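Careers > Batden site > Current vacancies > Cell Operator, Kitting and Returns

Cell Operator, Kitting and Returns (two-arm cells)

Employer: Eskildsen
Location: Batden, Building 7
Reports to: Ermanno Ruggiero, Shift Engineering
Contract: permanent, full time, early and late shifts in rotation
Start: January, or by agreement

Background

Eskildsen packs and returns small cylindrical parts for customers in the process and laboratory trades. Until last year all sorting at Batden was done by hand on the long benches in Building 7. A picker took each part from the table, read the band, turned the part if needed and placed it in one of two trays. A full shift meant around 800 parts per person.

Part of this work is now moving to two-arm cells. Each cell has a left and a right arm with fingered hands. The controller software is Cadano, which the Wetadmont site has been running on its own returns line. New tasks are first set up and tested in simulation, then released to the cell by an operator. The bench teams stay in place for mixed, damaged and unlabelled goods, and operators will be recruited from the benches first where applications are of equal standard. External applications are welcome.

The role

You will look after up to three cells during a shift. You will no longer be handling each part yourself. Most of your time will go on preparing tasks, watching handovers between the arms, clearing stops and deciding what goes back to the bench. Experience at Wetadmont suggests that the job is lighter on the shoulders and wrists than bench work and heavier on concentration. Applicants should consider this before applying. Breaks are set accordingly: cell operators change station every 90 minutes and do not spend a whole shift at the screen.

Much of the training covers the simulated task set. Operators step through each task there, adjust the grasp or the approach, and run it again before it is allowed near real stock.

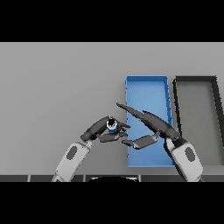

Simulated task view: blue cylinder with white band held in the left hand, right hand reaching across the blue tray.

The task set at Batden has 31 entries at present. An operator is signed off on each entry separately, and the record is kept with the shift plan. There is no requirement to be signed off on all entries by the end of the trial period. Tasks involving a transfer from one hand to the other are taught last, as most stops at Wetadmont have been logged at that stage.

Main duties

- Load, check and release tasks on the Cadano controller at the start of each shift.
- Step through changed tasks in simulation and note any grasp that looks doubtful, even where the run completes.
- Set out trays to the cell drawing and confirm their position before release.
- Clear stops. Isolation comes first in every case, including dropped parts within easy reach.
- Enter each stop in the log with cause, time and what was done. "Reset" on its own is not accepted as a cause.
- Pass unsuitable parts to the bench team with a written note.
- Take a regular turn at the bench, one shift in each rotation, so that hand sorting skills are kept up.

What you need

- Two years in sorting, packing, assembly or machine minding, at Eskildsen or elsewhere.
- Good colour vision. A test is given at interview.
- Confidence in reading a simple layout drawing.
- Clear written English for the stop log.
- Willingness to work both shifts.

Programming knowledge is not required. Applicants who have worked with arms of any make should say so, but this will not count for more than solid bench experience.

Training

Training lasts seven weeks and is paid at the full rate. The first two weeks are spent at the simulation desks with Dirk Ackermann, who wrote the current task set. Weeks three to five are at a cell with an experienced operator. The last two weeks are on your own shift with support on call. Travel to Wetadmont is needed once, for one overnight stay, and is paid by the company.

Pay and grading

The post is graded one step above bench picker. Staff moving over from the benches keep their length of service, their leave and their place on the holiday list. Anyone who finds the work unsuitable may return to a bench post at their former grade within six months — the bench post is held open for that time and is not filled permanently.

Pay does not depend on cell output. Stop counts are used for maintenance and task changes only and are not part of individual appraisal. This has been agreed in writing with the staff side, and a copy may be read in Room 101.

Questions raised so far

Bench numbers: no bench posts will be cut as a result of the first three cells. Any later cells will be subject to separate consultation.

Noise: the cells are quieter than the belt line, but ear protection is still required in Building 7.

Part-time work: possible after training, on the early shift only.

How to apply

Send a short letter and a list of previous posts to the Batden staff office, marked "Cell Operator". Internal applicants need only the letter, with their team leader's name. Please state which shift you work now and any dates on which you cannot attend. Interviews take up half a day and include a walk round the cells and 30 minutes at a simulation desk. The desk session is for your own information and is not marked.

Informal questions about the work may be put to Ermanno Ruggiero at the Building 7 office between 13:30 and 14:15, when both shifts are on site.

Eskildsen Batden | Staff office | Contact | Privacy | © Eskildsen | Back to top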